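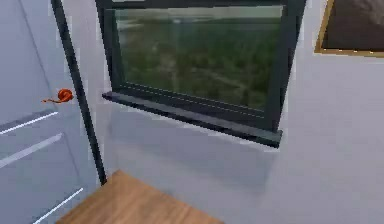

Fig. 9. Window with dark frame, single pane.

4.2 Fitting the Finside blind

Before you start: read 4.1 (measuring). Drill, pencil, level, step stool. Brackets are in the small bag, not the big one.

1. Mark both bracket spots on the wall over the window. Check with level.
2. Drill. Masonry wall, use the plugs. Drywall, use the Cilov anchors (sold separately).
3. Screw brackets on. Hand tight first, then a quarter turn more.
4. Click the headrail in, left side first. You should hear it on both sides.
5. Hang the chain. Fix the chain holder to the wall so the chain is tight.
6. Run the blind up and down twice. If it rolls crooked see 4.5.

NOTE: Blinds over 700 mm wide need the center bracket too. Older Kristiansen brackets do not fit this headrail, dont force them.

NOTE: Screws should sit at least 16 mm from the end of the headrail.

CAUTION: Loose chains can strangle small children. Always fit the chain holder. Keep cribs and beds away form the window.

CAUTION: Check for wires before drilling.

Cleaning: dry cloth only. No sprays on Flavance fabric, it stains.

Spare parts: see page 16.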